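# Handing the wash-up to the arms: a shift guide for kitchen staff

This page is for staff at the Prevwood site. Since April the staff kitchen has had a two-arm bench for racking dishes, and the jobs around it have changed. Nernow looks after the hardware. Everything below is ours to do.

## Before you start a run

1. Clear the counter of anything that isn't crockery or cutlery. Phones and keys go on the shelf by the door.
2. Wipe off crumbs.
3. Put bowls in upside down. The arms leave them that way and so should you.
4. Spread the cutlery out. Forks and spoons can cross, but don't pile them up.
5. Keep your hands off the counter, then press start.

A full run takes 7 minutes. You don't need to stand over it, but stay in the room.
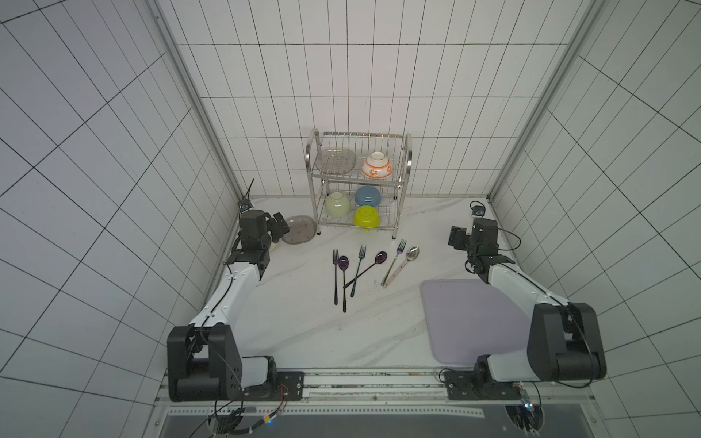 If an arm stops, press pause and wait for both to settle before you reach in. Move the item it was going for a hand's width and press resume. If it stops twice on the same item, rack that one yourself and write it on the sheet. Don't pull on the cables or push an arm back by hand.

## What changes for you

Nobody's hours have been cut. The late shift used to spend its last stretch at the sink, and that time now goes on stock and the breakfast trays. Someone still has to scrape plates, check they're clean and put them away.

We logged 834 items in the first month, and 68 needed a person to step in. Most were spoons.

Thin handles are still a nuisance. Derkus are sending different finger pads, and this page will be updated once they're fitted.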